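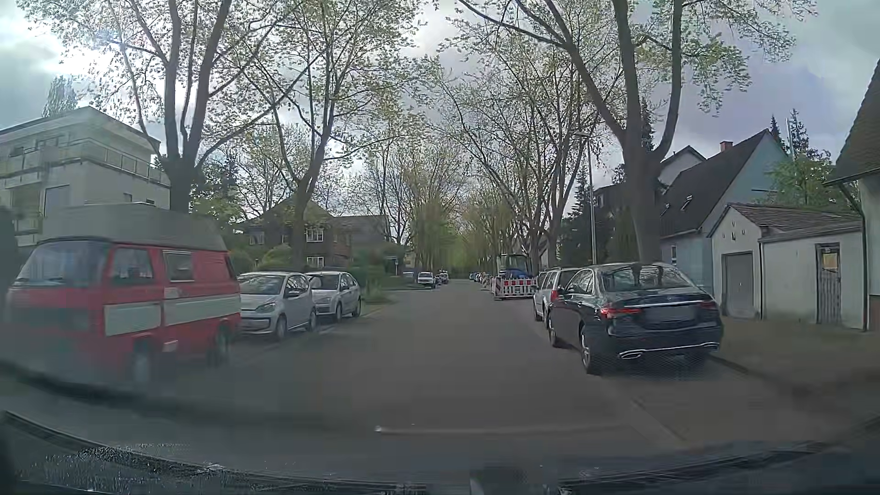 **Figure 3.** A residential street on the spring route, as recorded by the forward camera. Parked vehicles line both sides, with a construction barrier at the right edge of the roadway.

## 4. The spring route and what it did to our detector

*Draft of 16/08/2024, Ekora student driving project*

The Ekora car does not drive itself. It is driven by a student with a licence, while a computer in the boot forms opinions about where it would have gone. Everything reported in this section concerns those opinions. The team had one term, one car and a secondhand laptop, and the university's insurers were firm on the question of who should hold the wheel.

### 4.1 Collection

We recorded the route in March, before the trees had come fully into leaf, and cut the recordings into 956 short clips. Of these, 524 were kept for training and the rest were held back for testing or thrown away. The commonest cause of rejection was a dirty windscreen. The bonnet shows along the bottom of every image, and an early version of the detector, which we called Skondent, reported it as a vehicle dangerously close ahead. In a narrow sense it was right. We now mask that strip before anything else is done.

### 4.2 Parked or moving

The task set by the course was to decide, for each vehicle found, whether it was parked. Streets like the one in Figure 3 look easy to a person and are a fair misery for a program. The black saloon on the right is close to the kerb and faces away from us, and the silver estate just ahead of it is partly hidden. On the left, the red camper van and the two hatchbacks behind it face towards the camera. A single image offers little help with the van, whose front wheel is smeared by motion, because our own car's movement can smear a stationary wheel quite as well as a turning one. Skondent used blur as evidence of movement and so believed, for most of a fortnight, that the nearest car in any street was fleeing.

The second version, Agbayani, compares each vehicle's position across 28 consecutive images and corrects for our own speed. It is slower and much less excitable.

### 4.3 Things that are not cars

The labelling guide gave us "car", "van", "lorry" and "other". It had not considered a blue tractor-like machine with a glazed cab, standing inside a red-and-white barrier. Two labellers chose "lorry", one chose "other", and one left a comment which has been removed from the published set. We settled on treating the barrier and whatever it encloses as one obstacle. For planning purposes the car has no business inside it either way.

Reflections gave a further class of error. Branches mirrored in a rear window, as on the black saloon, were sometimes marked as foliage standing in the road. We added about 900 hand-drawn window outlines to the training labels, a job shared out by drawing lots, and these false reports became rare enough to stop being mentioned at meetings.

### 4.4 Limits

All clips come from one route in dry daylight. The Ronmont course, on which the student competition is held, has wider lanes and no overhanging trees, and we make no claim that results carry over. Distant vehicles, such as the small line of parked cars beyond the barrier, were left out of the scoring when our labellers could not agree on where one ended and the next began.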